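印刷する　|　このスレッドをメールで送る

ナイトダイビングでライトをどこまで使うか

投稿者：うみうし日和
2024年8月10日

皆さんこんにちは。いつも楽しく読ませてもらっています。先日ようやくナイトを11本まで重ねまして、少し余裕が出てきたので相談させてください。

夜になると昼間は岩の奥にいるエビやカニが出てきてくれるので、それを眺めるのが何より好きなんです。ところがガイドさんによって、ライトの使い方の説明がずいぶん違うんですよね。6月に潜ったときは「メインライトはなるべく絞って、寝ている魚には当てないで」と言われ、その次に別の店で潜ったら「暗いと危ないからしっかり照らして」と言われました。どちらもとても親切な方だったので、余計に迷ってしまって……。皆さんはどうされていますか？

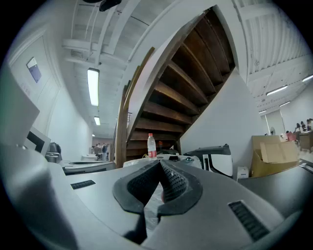

つやのある淡い色のシワと、奥にちらっと赤。

投稿者：ヤドカリ二等兵
うみうし日和さん、こんにちは！ナイト11本、いちばん楽しい頃ですね（うらやましい！）。

私はどちらのガイドさんの言うことも分かる気がします。移動中は足元や仲間の位置が見えないと困るので明るめ、生き物を見つけたら光の端っこだけをそっと当てる、という使い分けをしています。ブダイが寝ているところに真正面から当てると、びっくりして岩に突っ込んでしまうことがあるんですよ。一度それをやってしまって、エキジットしてからもずっと気に病んでいました。

あと、赤色ライトはいかがでしょう。エビの仲間は赤い光だとあまり逃げないように感じます。私はGerusの小さいのを手首に付けていて、もう何年も使っていますが、電池の蓋が少し固い以外は気に入っています。

投稿者：Ziad Jaber
赤色ライトについては、私は少し違う意見です。魚やエビに優しいという話はよく聞きますし、実際に逃げにくい種類もいるのでしょうけれど、赤い光は水中でどんどん吸収されてしまうので、ちょっと離れるとほとんど何も見えません。見えないからつい近寄る、近寄ればフィンが底に当たる。そのほうがよほど生き物に迷惑だと思うんです。

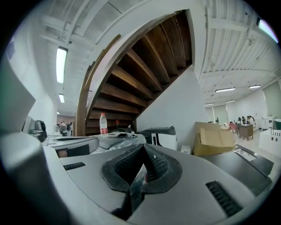

私が潜っているBullenの湾は底が砂泥で、ひと蹴りで視界がなくなります。ですから初心者の方には、普通の白い光を弱くして、少し離れたところから見ることをおすすめしています。もちろん慣れた方が浮力をきちんと取って赤で楽しむのは、それはそれで素敵なことです。ヤドカリ二等兵さんを責めているわけではありませんので、どうか気を悪くなさらないでくださいね。

投稿者：ヤドカリ二等兵
いえいえ、とんでもない。おっしゃるとおり、私も最初の頃は赤ライトでウニに膝をつきそうになりました（笑）。うちのほうは岩場なので、砂泥の苦労をあまり考えていませんでした。ただ、白を弱くしてもモエビの類はやっぱり隠れてしまうので、そこだけは赤の肩を持たせてください！

投稿者：磯のおかみ
横から失礼します。長く潜っているだけのおばさんですが、照らし方と同じくらい大事だと思っていることを書いておきますね。

・入る前に、陸の上でライトの合図を全員で合わせる
・予備ライトは水に入る前に一度点けてみる
・相手の顔を照らさない（これは魚よりまず人間のために！）

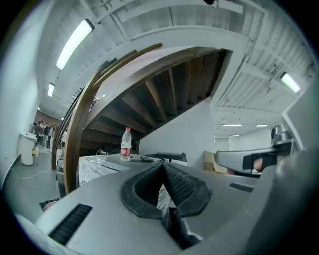

・同じ個体を大勢で囲まない。順番に見て、あとは休ませてあげる

昔、イセエビの穴に皆で頭を寄せてしまい、ガイドさんに水中でベルを鳴らされたことがありました。夢中になると本当に周りが見えなくなりますね。

投稿者：うみうし日和
皆さん、こんなに丁寧にありがとうございます！読みながら何度もうなずいてしまいました。移動のときと観察のときで分ける、というのがすっと腑に落ちました。私は浮力がまだ怪しいので、まずはJaberさんの「白を弱く、離れて」で練習してみます。

それで、図々しくもう一つ。手元のライトがNouriの古いもので、明るさが二段階しかなく、弱いほうでもかなり眩しいんです。買い替えたほうがいいでしょうか。

投稿者：Ziad Jaber
買い替えなくても大丈夫ですよ。光を広げるディフューザーを前に付けるだけで、ずいぶん柔らかくなります。
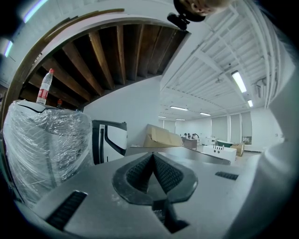 もし市販のものが合わなければ、乳白色の薄い樹脂板を丸く切って、ゴムの輪で留めても使えます。私はそれで何シーズンも過ごしました。外れて流れるといけないので、細い紐をつけておいてください。

投稿者：磯のおかみ
私は買い替え派です（ごめんなさいね、Jaberさん）。古いライトはOリングがくたびれていることが多くて、夜に水没するとそれはもう心細いものです。Vorkmontの段階調整が細かいのに替えてから、ずいぶん気が楽になりました。古いほうは点検に出して、予備に回してあげたらいかがかしら。

投稿者：うみうし日和
なるほど、予備に回すという手がありましたか！ひとまずディフューザーを試しつつ、お店でOリングも見てもらってきます。次のナイトではカイカムリを探すつもりなので、会えたらまたこちらに書きますね。

印刷する　|　このスレッドをメールで送る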